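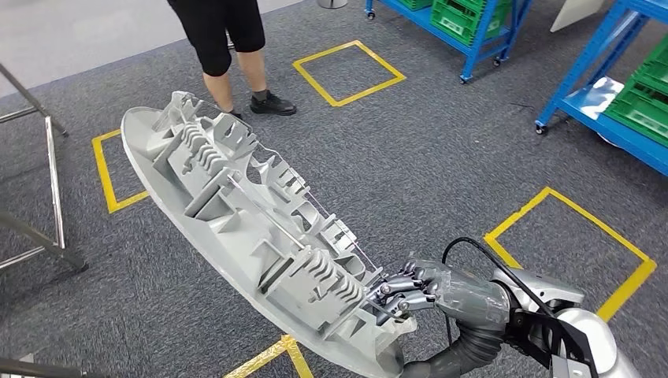
The underside of a dashboard is the part of a car that drivers almost never see. It sits behind the smooth surface with the vents and the glove box, and it usually stays there until the car is scrapped. Kimie Takagi has spent most of her working life looking at that side.

Takagi runs Paltine, a small business in Pomitz that takes in used plastic car parts, sorts them, checks them and sells them again. It handles dash panels, door trim, console shells, pillar covers, wheel covers and a long tail of small items that come in by the bucket. It doesn't sell engines or doors or anything that needs a forklift. The heaviest thing on the price list is a bumper skin, and she is thinking of dropping it.

"People hear used parts and they think of a yard with a dog," she says. "We have carpet."

Before Paltine she worked at Maruyama, a molding company that made interior parts for car plants. She started in the inspection room and stayed 4 years. Her job was to take parts from the line, turn them over and look for trouble. Most of what she knows about buying used trim comes from there.

The front of a trim part, she says, tells you how it was treated. Sun fades it, keys scratch it, and sunscreen leaves marks that will not come off. The back tells you whether you can use it. A trim part with a poor face can be cleaned, painted or covered. A trim part with a cracked mounting tab will rattle from the day it goes in, and the customer will want the money back.

The back of a molded panel looks busier than it needs to. There are ribs in rows, little boxes, slots, posts and tabs, all formed together with the rest of the part. The reason for most of it is weight and cost. A thick slab of plastic would be stiff, but it would also be heavy and slow to cool in the mold, and it would tend to sink and warp. A thin wall with ribs behind it gives much of the same stiffness with less material. The boxes and tabs are there to locate other parts or to take a fastener.

Once you know this, you can read a panel by hand. Takagi runs a thumb along the ribs where they meet the wall and feels for a fine edge. A crack at the foot of a rib often can't be seen in pale plastic, though it can be felt. She flexes the part a little at each end and listens. A sound part makes a dull noise and a split one ticks.

Color is less help than people expect. Parts that sit behind other parts are often left whatever shade the plastic came in, and light gray is common. Buyers sometimes ask for a match on a face that will never be seen. Paltine will try, but she tells them first to save their money.

Long panels cause the most trouble in handling. They twist under their own weight when picked up by one end, and the tabs catch on sleeves, boxes and door frames. The rule in the shop is two points of support, with the grip on a solid edge and never on a tab. New staff learn it in the first hour. They also learn to walk a long piece through a doorway end first, and to look down before setting it on anything.

The other large part of the trade is wheel covers. Most people call them hubcaps, and so does Takagi, though she knows that a collector will correct her. Strictly speaking, a hubcap covers the middle of the wheel and a wheel cover goes out to the rim. Plastic ones of the second kind are cheap to make and easy to lose. A hard knock against a curb is enough. So is a pothole at the right angle, or a tire shop in a hurry.

They are almost always lost one at a time, and this is what keeps the business going. A driver with three good covers doesn't want a new set. The driver wants one, in the same pattern, with about the same amount of wear. A bright new cover next to three tired ones looks odd, and a fair number of her customers ask for one that is a bit scuffed.

Paltine keeps nearly 400 wheel covers in stock. They are stored on edge, by size and then by pattern, with a strip of paper between each one and the next. They were stacked flat for the first year, until the bottom ones in each pile began to show rub marks from the ones above. Moving to racks took up more wall than anyone liked. It also ended the rub marks.

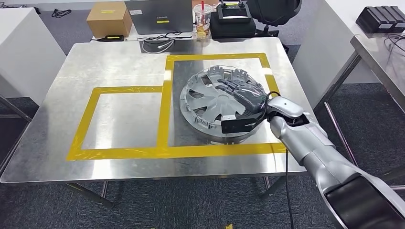

A cover is checked face up first and then turned over. Face up, the questions are simple. Is the silver finish lifting around the spoke openings? Is there curb rash on the rim, and does it go through to the plastic underneath? Does the whole thing sit level on a flat top, or does it rock? A cover that rocks has usually been left near heat, or has spent a winter in a trunk under something heavy, and it won't go back to its shape.

Then the clips. They run around the outer edge and they do all the work of holding the cover on. Many designs also use a wire ring that pushes the clips outward against the wheel. One missing clip can sometimes be lived with. Two missing side by side can't, and a cover in that state goes to the parts bin, where its badge or its ring may still be of use. Takagi presses each clip inward with one finger and lets it spring back. If it comes back slowly, or makes a small white line at its base, she marks the cover down.

The white line is worth knowing about for anyone who buys plastic parts, used or new. It is called stress whitening. It shows where the plastic has been bent further than it should have been, and it often appears well before a crack does. You can warm it with a hair dryer and the line may fade, but the weak spot is still there. Sellers do this. Takagi doesn't, and she looks for signs of it when she buys.

Tape is the shop's cheapest tool. She likes zones. A part in one area has not been looked at, a part in another has, and no part is allowed to lie across the line. She brought the habit from Maruyama, where the borders were painted and had to be argued over in meetings. Tape can be pulled up in a minute when it turns out that a square is too small. It also means that someone coming back from lunch can pick up the work without asking where it had got to.

The same thinking went into the choice of a steel top for checking. Wood holds grit, and grit scratches the face of a cover as soon as it is turned. Steel wipes clean, and it doesn't matter what solvent gets spilled on it. It shows every smudge, and she has given up polishing.

Stock is tracked with Vonuser, an inventory program meant for small stores. It wasn't built for car parts and has no field for missing clips, so the staff type them into the line meant for shoe width. Anyone ordering from Paltine will see a number there on the packing slip. It is the clip count.

Sales run in seasons. March is the busiest month for wheel covers, when the snow has gone and people see their cars in daylight. Interior trim is steadier, with a small rise in summer when owners of older cars have time to work on them. Prices have moved less than she thought they would. A common cover still sells for $37 with shipping, the same as when she last printed a list, dated Jul 15, 2023. She has kept a copy of that list taped inside a cabinet door and updates it in pencil.

Packing is where most small sellers lose money, she says. A wheel cover looks tough and ships badly. The clips take the load if the box is dropped, so they need to be kept off the cardboard. Paltine puts a disk of foam board behind the cover, a little smaller than the clip ring, so that the weight lands on the flat part in the middle. The face gets a sheet of thin film and then paper. No loose fill is used. It works its way into the openings and gets behind the clips, and buyers complain about picking it out.

Long trim goes in a double box with the ribs facing down and rolled paper pushed into the larger cavities. The ends get the most padding. If a tab sticks out past the rest of the part, a folded collar of cardboard goes around it and is taped to itself, never to the plastic.

For those who want to do some of this at home, she has a short set of habits. Wash old parts in lukewarm water with dish soap and dry them on edge. Use plastic pry tools, and change to a wider one if the first starts to dig. Work on a warm day or let the part sit indoors overnight, as cold plastic snaps. Put each fastener back in the hole it came from, or stick it on a piece of tape with a note. Before buying a replacement panel, ask the seller for a picture of the back.

The last one brings mixed results. Plenty of sellers send another picture of the front. Takagi then writes again, politely, and asks them to turn it over.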